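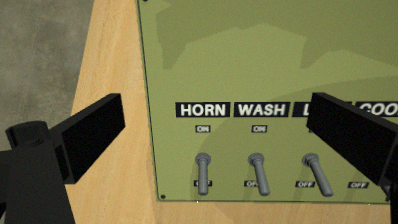
Page 36

Zeredton Basement Dehumidifier - Installation and Owner's Guide
Revised 29/01/2025

Section 4. Placing the Unit and Connecting the Drain

Read this section in full before moving the unit from its shipping base. Electrical connection is covered in Section 5 and must not be started until the drain test in 4.4 has been completed.

4.1 Choosing a Location

The dehumidifier is intended for basements, crawl spaces with a finished floor, storage rooms and workshops. It is not approved for use outdoors or in bathrooms.

1. Select a level area of floor able to carry the filled weight of the unit, which is 185 pounds for the Jomstead model. The weight of the smaller Situsen model is printed on its rating label.

2. Allow 36 inches of clear space in front of the air outlet. The sides and rear require 12 inches each.

3. Keep the unit away from clothes dryers, paint storage and any appliance with an open flame.

4. Close exterior doors, windows and floor vents in the area to be dried. Interior doors may remain open if the combined floor area does not exceed 1528 square feet. For the Situsen model the limit is 1140 square feet.

CAUTION: Two persons are required to lift either model. Do not lift by the drain fitting or the front grille.
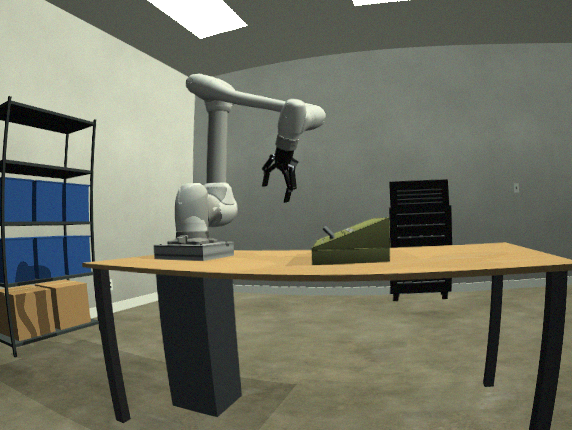
5. Set the unit down gently and let it stand upright for 24 hours. This applies even when the carton arrived in the upright position.

4.2 Leveling

The four feet are adjustable and are shipped fully turned in.

1. Place a level on the top cover, first from front to back and then from side to side.

2. Turn the feet by hand until the unit is level in both directions. A slight tilt toward the drain side is acceptable; a tilt away from it will leave water in the pan.

3. Tighten the lock nut on each foot with the flat wrench from the parts bag.

NOTE: On a painted or sealed floor, fit the rubber pads before leveling. Pads fitted afterward will change the height of the feet and the procedure will have to be repeated.

4.3 Connecting the Drain Hose

A six-foot hose is supplied with each unit. A longer hose may be used provided that it has the same inside diameter and falls steadily along its whole length. Where the drain point is higher than the unit, the Fitzgerald pump kit must be installed. Refer to the sheet packed with the kit.

1. Remove the red shipping plug from the drain fitting and keep it for future moves.

2. Slide the clamp over the end of the hose. Push the hose onto the fitting as far as it will go.

3. Position the clamp behind the raised ring and tighten until the hose can no longer be turned by hand. Do not use pliers on the fitting itself.

4. Run the hose to a floor drain, sump or utility sink. Leave an air gap between the end of the hose and the surface of any standing water.

5. Secure the hose at intervals so that it cannot sag or be stepped on.
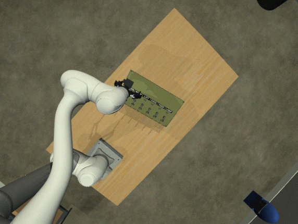

CAUTION: Do not connect the hose directly to a sewer line. Local plumbing codes may require a trap or an indirect connection - consult the building department before making any permanent connection.

4.4 Drain Test

1. Open the service door and locate the drain pan below the coil.

2. Pour two cups of clean water slowly into the pan.

3. Confirm that water leaves the free end of the hose within one minute.

4. Inspect the fitting, the clamp and any joint in the hose for drips. Wipe each with a dry paper towel and inspect again after five minutes.

5. If water remains in the pan, return to 4.2 and check the level. If the level is correct, look for a kink or a raised section in the hose.

6. Close the service door. The latch must click on both sides.

Repeat the drain test each November, and whenever the unit has been moved. Record the date of each test on the service card inside the door.

Continue to Section 5, Electrical Connection.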